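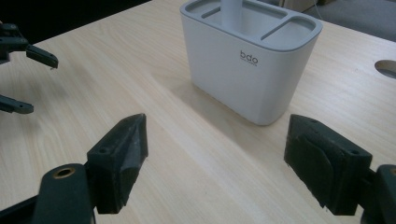

Clornham charity art auction -- anyone going in February?

Clornham Community Board > Arts and Events

parveen_afridi
09/01/2026
Right, catalogue is up for the hospice sale at the Prallow. 70 lots, mostly local painters, some prints, a bit of pottery. Sealed bids first then the room on the night. I've put a small watercolour in, lot 35. Anyone else donating or bidding?

mudlark77
Donated last year, not this. My big harbour oil went for less than the frame cost me. No reserve. Felt a bit sick tbh

parveen_afridi
Sorry to hear that. There is a reserve this time if you ask -- it's on the second page of the form, easy to miss.

Tollgate
Reserves at a charity do are daft. You gave it away. If it makes a tenner thats a tenner the hospice didn't have.

mudlark77
Easy to say when its not your work. People look those prices up. Gallery in town quoted mine back at me when I asked about a show.

Tollgate
One gallery.

mudlark77
One's enough round here

hen_and_ink
Bit of both? I give prints, never originals. Edition of 77, one goes to the sale each year, no harm done. Mabuza lino is in again, the big heron one, I'd expect 600 for that. Last one went mad.

Tollgate
600 for lino. Blimey.

hen_and_ink
It's a very good heron.

parveen_afridi
Viewing is the two afternoons before, upstairs room. Lift is working again. Malteo are doing the coffee, bring cash as the card reader up there is hopeless.

Got my desk clear for once so doing the lot labels tonight. If your title is wrong in the catalogue shout now.
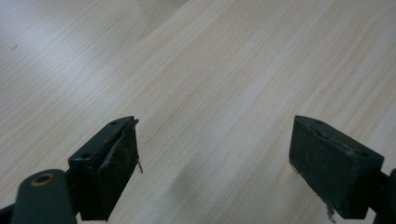

Desk, this evening

quillerine
Mine's wrong! Should be Low Water, not Law Water. Lot 12 I think? Also do sealed bids close before the viewing or after, the form says one thing and the website says another

parveen_afridi
Fixed, ta. After. Website is old, ignore it.

mudlark77
Might put a small one in if theres a reserve. Is it too late

parveen_afridi
Not if you get the form to me this week. Framed, strung, name on the back.

Tollgate
Still say no reserve. But I'll bid on it.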